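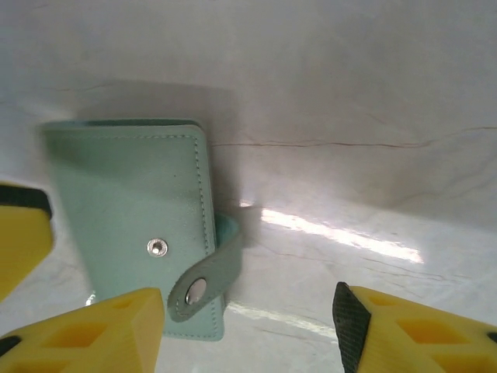
Gripper comparison, entry 6: printed fingers on the card wallet task
Betcombe bench, November

Purpose
To determine whether the yellow printed fingers are suitable for the strap closure task, and whether the standard aluminium jaws should be retired from the soft goods bench. The object is the mint-green card wallet with the snap strap. All trials begin with the wallet closed and the strap unfastened. The task is to bring the cap over the stud and press until the snap engages.

Equipment
Arm: the Oren unit on the left pedestal, joint limits unchanged from entry 5.
Fingers A: standard parallel jaws, flat faces, no lining.
Fingers B: yellow printed fingers with hexagonal recesses and black textured pads on the gripping faces. Printed to the Mac Suibhne drawing, second revision.
Controller: Fledard, force limit set at 20 N for the closing grip and 38 N for the downward press.
Camera: wrist mount, exposure fixed.

Procedure
1. Place the wallet on the marble-patterned surface to the left of the image centre, long edges close to vertical in the wrist view.
2. Approach from above with the fingers open. Confirm that the stud and the cap are both visible before descending.
3. Grip the strap by its stitched edges, short of the cap.
4. Carry the cap to the stud, release, close the fingers and press with the closed tips.
5. Record the outcome before the wallet is moved.

Results
A total of 147 attempts were logged across both finger sets. With Fingers A, the strap slipped most often during the carry, and the usual result was a cap resting beside the stud. Lowering the approach height by a few millimetres gave no improvement. Fingers B held the strap through the carry in most attempts, and the remaining failures were largely at the press. In 33 of the attempts with Fingers B the cap was aligned by eye but the snap did not engage.

The press failures have a plain mechanical explanation. The closed tips of Fingers B meet along a narrow line, and any lateral error places the load on the rim of the cap. Fingers A present a broader face and pressed well on the occasions when the strap arrived where it should.

Camera observations
Glare from the overhead fitting falls on the surface to the right of the wallet. It is elongated and bright, and the detector twice returned it as the snap cap, the cap being similarly reflective. The stud was found more reliably, its dark centre giving a consistent feature. The light stitching on the front cover was adequate for estimating the wallet's rotation.

The yellow of Fingers B separates cleanly from the green leather and the pale surface. Segmentation of the fingertips required no change to the thresholds.

Remarks
Perrine Besson has asked that the pads be inspected at the end of each session and that wear be entered in the pad log, not in this notebook. She also recommends a small flat boss on one fingertip for the press. A drawing is to be prepared before the next print run.

Outstanding
- Fit a diffuser to the overhead light and repeat the detection check.
- Repeat step 4 with the press limit unchanged and the boss fitted.
- Retain Fingers A on the bench until the repeat trials are entered.
- Confirm which revision of the drawing is held at the Betcombe print room.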